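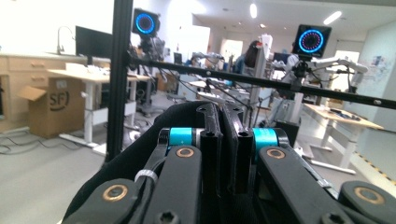 Looking after hats and other soft things

Hats are among the worst-stored items in most homes. Coats get a hanger and shoes get a rack, but hats end up in a heap on top of the fuse box or squashed down a sleeve. After the winter edition of this newsletter several readers wrote in asking how to keep fabric hats in shape, so this item deals with bucket hats first and then goes on to flat caps and knitted hats.

A bucket hat has three parts: the crown panel on top, the side band, and the brim. The brim is usually stiffened with rows of stitching, sometimes with a layer of interfacing inside. The crown and band are often a single layer of cotton or nylon, perhaps with a lining. Nearly all the trouble comes from the brim being folded across its stitching and left that way for months. A soft crown can be crumpled and will mostly recover. A brim with a hard crease in it may never lie flat again.

Work on a flat, pale surface if you have one. A sheet of foam board laid over the table does well, as it gives slightly under the hand and shows up fluff and loose threads from a dark hat. It also picks up marks quickly, so keep one sheet for this and don't expect it to stay clean. 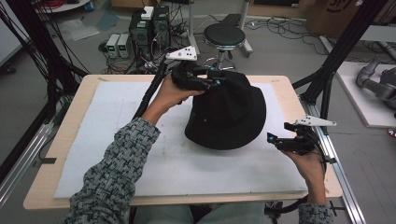 Carholm, November

The method below was tried at the autumn table day and has been used there since. Allow 14 minutes for a hat that only needs shaping, and longer if it has to be washed.

Set the hat down and turn the brim out all the way round. Go over the inside of the band with a dry brush, then the outside, always in the same direction. Lint gathers in the seam where the band meets the brim and a soft toothbrush is the best thing for getting it out.

Next, the crown. If it has sunk or bunched, put one hand inside and push the top up from below. Lifting a hat by pinching the top is quick and does no harm to a cotton bucket hat, but don't store it with the pinch left in. Smooth the top panel outwards from the middle to the seam. If the seam has rolled under, run a thumb along it on the inside until it sits straight.

Then do the brim. Lay it on the board and press down with flat fingers, moving round a little at a time. Stubborn creases can be dampened with a cloth wrung out in cool water and weighted with a book. Leave the book there until the fabric is fully dry. An iron is all right on plain cotton if the care label allows it, with a tea towel in between. Keep irons away from nylon and from anything with a waterproof coating.

For storage, bucket hats nest. Three is a sensible limit for a stack – any more and the weight starts to splay the bottom brim. Put the stiffest at the bottom. Loosely crumpled tissue in the top one will hold its crown up. Newspaper is not suitable for pale hats as the ink comes off.

If you have to pack a hat in a suitcase, fill the crown with socks, put it in brim down on a layer of soft clothes, and pack round it. Folding in half is acceptable for a short journey if the fold runs through the crown and the brim is only bent, with no weight on top.

Flat caps

Caps with a stiff peak should never be stacked peak on peak. Stand them side by side on a shelf, like plates in a rack. The Larer shelf divider works for this and so does an old letter rack. Tweed caps should be brushed before they go away for the summer, and put in a closed bag with cedar if you have had moths.

Knitted hats

Store these flat and never on a hook, which leaves a point. Pair them with their gloves if they have any. Bobbles can be revived over a steaming kettle, held well clear of the spout.

Washing

Cotton bucket hats can be washed by hand in lukewarm water. Dark ones should go in alone for the first few washes. Don't wring the brim. Press the water out in a towel, reshape, and dry over an upturned bowl away from the radiator. Check the bowl against the hat beforehand, because one that is too wide will stretch the band.

Notes

The tidying guide in the last issue gave the wrong width for the Leung drawer insert. Please measure your own drawer before ordering, as older chests vary a good deal.

The Savska table still has spare foam board. Sheets are free to members, one each, and should be collected flat and not rolled. Six were left when this issue was put together.

The next issue covers scarves, belts and the things that live in the bottom of the hall cupboard. Questions on any of these are welcome by post or at the table.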